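Section 4. Mounting the Cendbridge Wall Shelf

Read this section through once before drilling. The shelf comes in one size and is hung from a steel rail, which is fixed to the wall first. The Skanside cabinet uses the same rail, but its steps are in Section 5.

Before you start

You will need a drill, a level, a pencil, a screwdriver and a tape measure. The rail, wall anchors and screws are in the bag marked B. Screws for the end caps are in bag C and are shorter. Do not mix the two.

CAUTION: Check for pipes and electrical cable behind the wall before drilling. Do not drill directly above or below an outlet or switch.

Fixing the rail

1. Choose the height of the shelf and make a light pencil mark on the wall. The top of the shelf will sit 5 inches above the rail.

2. Hold the rail against the mark and set the level on top. Adjust until the bubble is centered, then mark the four screw holes through the rail.

3. Put the rail aside and drill at each mark. Use an 8 mm masonry bit for brick or block. For drywall, follow the size printed on the anchor bag.

4. Brush the dust away from the holes and push in the anchors until they are flush with the wall. Keep small screws and hand tools together while you work.
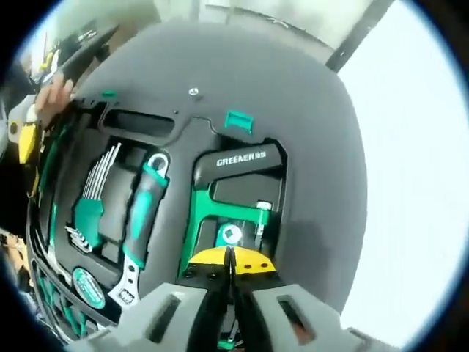
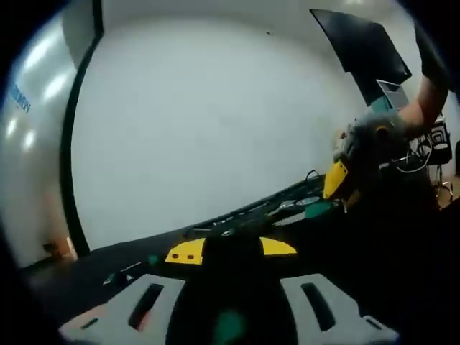 5. Line up the rail with the anchors and start all four screws by hand. Tighten the two outer screws first, then the inner ones. Stop when the rail no longer moves. Overtightening can spin the anchor in the hole.

6. Check the level again. The slots in the rail allow a small correction if you loosen the screws half a turn.

Hanging the shelf

7. Lift the shelf with both hands, tilt the back edge down and hook it over the rail. Lower the front until the shelf is flat against the wall.

8. Fit the end caps using the screws from bag C.

Note: On shelves with the Morgan finish, wipe off pencil marks with a dry cloth only. Household cleaners leave a dull patch.

CAUTION: Do not load the shelf until all anchors are tight. Spread heavy items along the full length and keep them toward the wall.

Recheck the rail screws after 4 weeks of use. For replacement anchors, order the Fukdale fixing kit, part 200.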